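Chapter 4: Beds and Linens

By Renzo Fontana
December 22, 2024

Print this page | E-mail this page

What this chapter covers: the order of making a bed. Fitted sheets, corners, creases. Pillows, which go where and why the small ones go last. Blankets and quilts are in Chapter 5, don't look for them here.

Before you start

You should have done Chapter 3 (sorting and folding). If you skipped it go back, at least for the part on folding a fitted sheet, because half the trouble on a bed comes off the shelf with the sheet. A sheet stuffed in a ball makes up like a ball. One folded in long thirds leaves long straight creases, fewer of them, and most pull out by hand.

Words you'll need: pocket (the sewn corner of a fitted sheet), drop (how far the fabric goes down the side), sham, ruffle, bolster, head, foot. Write them down. They come up again in the review.

4.1 The bare bed

Everything off. Pillows on a chair, not the floor. Students at the Mancuso training house used to pile them at the foot of the bed and then make the bed around the pile. Doesn't work, takes twice as long.

Look at the mattress. Is it square to the headboard? Push it up if there's a gap. A gap at the head eats pillows, small ones especially, and a guest will find them at two in the morning. Check the pad too. A bunched pad shows through any sheet.

4.2 Corners

Far corner first, at the head. Then the corner diagonally across from it, at the foot. Then the other two. Going around in a circle seems natural but the last pocket always comes up short and you end up kneeling on the matress to drag it down.

Seat the pocket all the way. Seam on the corner of the mattress, elastic underneath. If the seam sits on top you have a loose sheet by morning. If there's a handful of fabric left hanging at the corner, gather it down and tuck it, or leave it if the style of the bed wants it, but then match it on the other side.

Deep mattress, shallow pocket: get a different sheet. Safety pins are not a method.

A cheap sheet and a good one go on the same way. The Bodolico sheets used in the photos for Chapter 3 had tight elastic and needed two people. Zineck ones are looser. Neither is wrong, just allow for it.

4.3 Creases

Two kinds. Fold creases, straight, from the shelf. Pull wrinkles, which fan out from wherever the sheet is tight. The first kind wants a flat hand and some pressure, center to edge. The second kind won't smooth no matter how long you rub, you have to go back to the corner and reseat it. Learn to tell them apart and you save minutes on every bed.

Solid colors show everything. A bright plain sheet in low sidelight looks like a map. Prints forgive. Not a reason to buy prints, but know what you're working with before you blame your hands.

Damp cloth for a stubborn fold: wring it hard, wipe once, walk away. An iron on the bed, no.

4.4 Pillows

Now the part people rush. Biggest at the back against the headboard. Then the next size. Ruffled and shaped ones after that, where the ruffle has room. A ruffle crushed under another pillow takes a set and looks tired all day, so shake it out with your fingers once the pillow is down.

Long narrow pillows can go across the front or lengthwise along the edge of the bed. Across is tidier. Lengthwise is comfortable, plenty of people hug one at night, and in a home (as opposed to the training house) you make the bed the way the person sleeps.

Patterns. Flowers next to smaller flowers is fine if one of them is quieter. Give a loud print a plain neighbor. Put a solid pillow between two prints and the eye settles down. 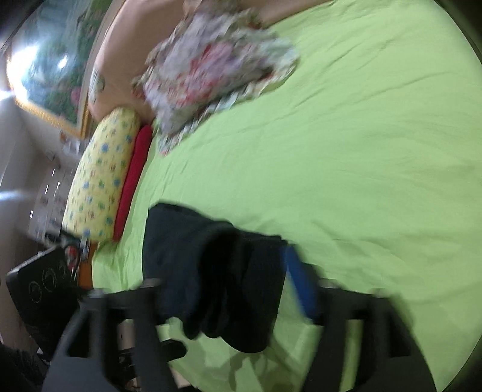 Manaia Donnelly disagrees with most of 4.4 and wrote in the margin of the draft that matching is overrated, that a bed with yellow and red and flowers on it gets made more often than a beige one because somebody likes it, and that the chapter should say so. Fine. It now says so. She also wants it noted that children will put pillows back in their own order and should be let alone.

The green sheet in the picture is plain, so the creases are easy to find. The yellow pillow has its small print, the slim red one runs beside it with none. Go back to 4.3 and decide what you'd do about the long creases first.

4.5 Timing

Ten beds is the practice set. One person, 48 minutes for all 10, corners checked on each. Don't time the first two. Most students are slow on corners and fast on pillows and the pillows look it.

Practice

1. Strip and remake one bed, diagonal corners. Then again going in a circle. Write down which pocket was short each time.
2. Find one fold crease and one pull wrinkle on the same sheet. Fix both.
3. Arrange the pillows from one bed three differnt ways. Ask whoever sleeps there which they'd keep.

Answers to the corner questions are on the sheet at the back. Pillow sizes are in Table 13.

Print this page | E-mail this page

Related chapters
Chapter 3: Sorting and Folding
Chapter 5: Blankets and Quilts
Chapter 7: The Skitiletti Linen Closet, Shelf by Shelf
Corner practice sheets, February revision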